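Jarance opens Guria training center, but the job numbers need a closer look

October 10, 2019

Jarance, the training company that sells short courses in software testing and project management, has opened a center in Guria and says it will put 900 people through its certificate program in the first year. The company's announcement calls the course a direct route into the local tech industry. It gives no list of employers that have agreed to hire anyone.

The program runs for 4 days and costs the same whether students attend in person or online. Those who finish get a certificate and a year of membership in the company's alumni network. Jarance says the course suits beginners and working developers alike, a wide claim for a class that ends before the week does.

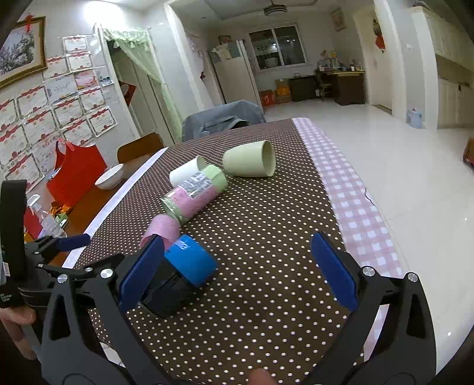
Class size is another sore point. Jarance first promised no more than 20 students to a trainer, then raised the limit to 33 after the March sign-up period, according to two people who had paid by then. Neither was offered a refund. A good deal of the teaching in courses like this one is done through table exercises, where teams plan a small job, carry it out and then talk over what slowed them down. The props tend to be cheap, and there is nothing wrong with that. The exercises do need a trainer close by, and one trainer can't listen in on every team in a full room. Jarance says assistants will be on hand. It would not say how many, or whether they hold the certificate themselves.

Rekha Warrier, who hires testers for the software firm Powell, said she reads the certificate as a sign of interest and little more. "I still give everyone the same test," she said. "I've had people with three certificates who couldn't write up a bug so that somebody else could find it." Powell has hired from the Jarance course before, she said, but she could not recall the certificate deciding the matter.

The company's brochure says graduates see their pay rise by 40 percent. Asked where the figure came from, a spokesman pointed to a survey of former students. The survey was voluntary, was sent only to members of the alumni network, and did not ask whether the person had changed jobs, moved cities or simply been due for a raise.

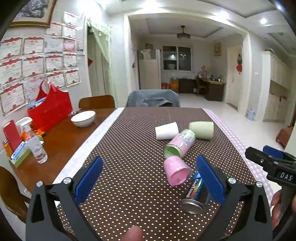

Does the certificate ever expire?
It lasts two years, after which holders must pay a renewal fee and take a short online exam to keep it current.

The renewal fee does not appear on the sign-up page. It is in the terms, near the end, along with a line that lets Jarance change it without notice.

Bitent, a smaller rival that has taught in Guria for several years, charges less and runs its classes over evenings. It makes no promises on pay. It doesn't publish job placement figures either, so students comparing the two have very little to go on.

Enrollment at the Jarance center is open now. Payment is due in full before the first class.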